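Leave the stamp pad out

Bronwyn Harawira, 2023-08-23

Quick one today, dinner's on and I've got 39 tea towels to heat-set before the market. But I've been stewing on this since Shona Cartwright's comment under the last post, so here goes.

Shona reckons stamping is what you give kids when you can't be bothered getting the paints out. Her words, near enough. No skill in it. Press, lift, done, rinse the thing under the tap and go watch telly.

Rubbish. Stamping is the best thing you can do at a table with ten spare minutes and I'll die on that hill. Cheap, for one. My first pad was a Faltenano red from the newsagent, bought in December with the change from a bag of mangoes, and it lasted two winters. Try getting that out of a tube of decent acrylic.

And there's heaps of skill in it. How much ink. How hard. Whether you rock the block or come straight down (straight down, always straight down, I've had this out with Alby Henare more than once and he's wrong). You feel it in the wrist. Too heavy and the edge floods, too light and you get half a leaf. You can't talk anyone through it, they've got to wreck a few sheets. 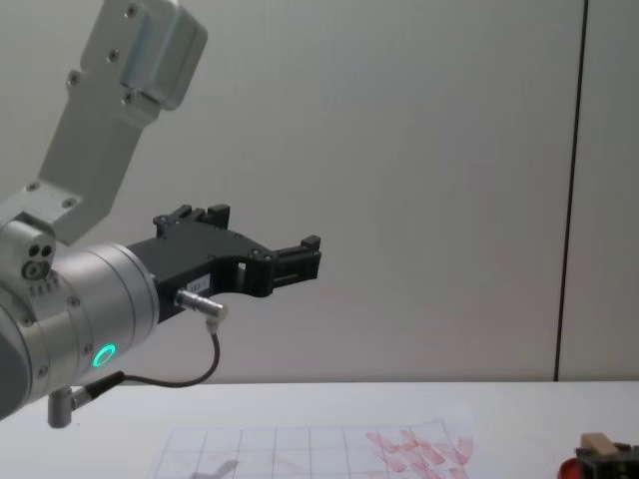 Which brings me to paper, and this is where I lose people. Everyone wants to start on the good stuff. Thick cotton, the deckled edge, the lot. They buy a pad of it, freeze, do one careful stamp in the corner and put it away for a year. Mercedes Ticona came to my kitchen table with a packet of paper so lovely she wouldn't let anyone touch it. I gave her the back of a rates notice and she was off.

Plain white. Copier paper if that's what you've got. Tapsell do a ream that doesn't bleed much, the Erska one is a bit thirsty but fine for practise. You want paper you don't care about. I went through 100 sheets of it learning to cut and print one gum leaf, and I'd say the leaf only came good in the last handful.

The other thing I'm bossy about is lines. Rule a grid. I know, I know, it looks like homework. Kirsty Tautahi says a grid kills the fun, she'd have the marks go wherever they like, and her wrapping paper is gorgeous so I can't say a lot. But she's been at it years. She's got the spacing in her head. Beginners haven't, and what they end up with is a traffic jam in the middle of the sheet and bald patches everywhere else, and then they think they've no eye for it.
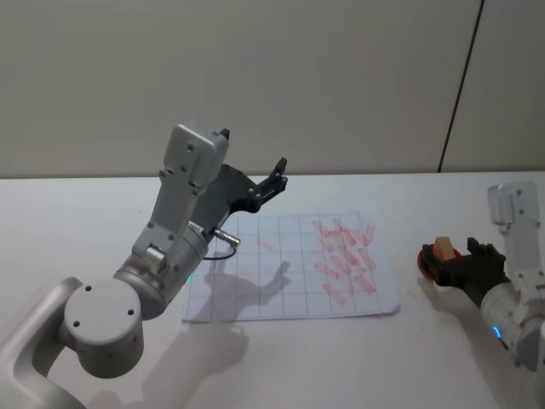
A grid isn't there to be obeyed, is my point. Nobody's marking you. Rule it in grey, thin, so it drops back behind the ink, and then go over the lines as much as you please. It's for looking at afterwards. A sheet with the reddish-pink crowded into the upper right squares and the left ones still mostly clean tells you something straight away, and on blank paper you'd have just thought hm, busy. With squares you can see which way you lean. Smears, short slanty streaks, blotches, all good information. I keep mine, bent corners and all. Even the ones where the colour's ended up on the table next to the paper – especially those, because that's how I find out I'm running off the side again.

Tables, then. Shona's other complaint was mess. A white tabletop shows every smudge, yes. Good. You see it, you wipe it. I had a dark one for years and found ink on my elbows, on the cat's tin, on one very nice letter to the bank. Get a light top or put a board down. Damp rag to hand. I'm not going to pretend it all comes off every time, the Skamidus pigment ones are a devil, but a pink shadow on a table you work at is no tragedy.

What gets me is the idea that it has to turn into something. A card, a cushion, a market stall (says she with the tea towels). Most of my sheets never turn into anything. They go in a box, then they go under the next lot of printing to soak up the excess. If a kid fills a page with red blotches and wanders off, that page is finished. Don't write a name on it and stick it in a frame. Don't tidy it up for them either. Give them another sheet.

And leave the pad out! That's all I really wanted to say when I sat down. Lid on so it dosen't dry out, but out on the table with some paper beside it, where a person walking past with a cuppa might have a go. Mine goes back in a drawer when we have visitors and I don't stamp for weeks.

Right, the rice is catching. Shona, come round, bring a rag.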